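4. Storage Trial, Shared Kitchen at Gernside

The third part of the project tested whether a fixed place for each item cuts the time needed to lay out and clear a meal for one person. Agnes Nyberg kept the log. The trial ran through August, with 12 layouts before the change and 15 after it. 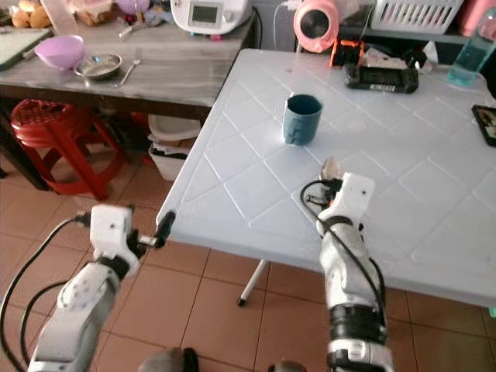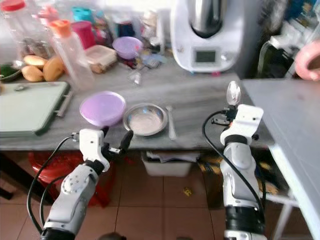
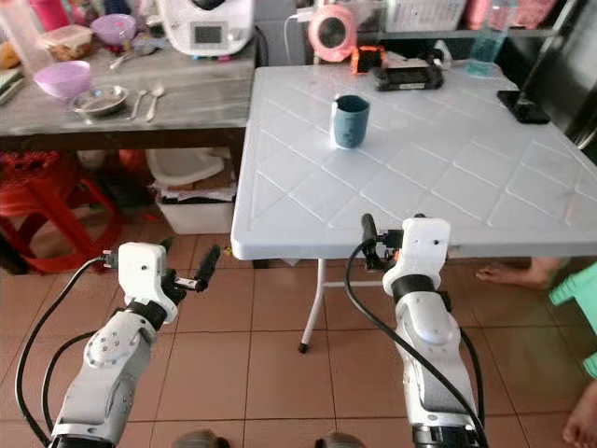
Our budget of 2000 covered shelving and labels, and 1190 was spent. Most of the log entries concern small tableware. Bowl, plate and spoon were treated as one set and given one storage slot, but the cup was logged separately. The lavender bowl and the metal plate appear in all three pictures, while the teal cup is on the folding table in the first and third. Maj-Britt Nordin suggested a second slot near the folding table for cups only. It was added before the final three layouts.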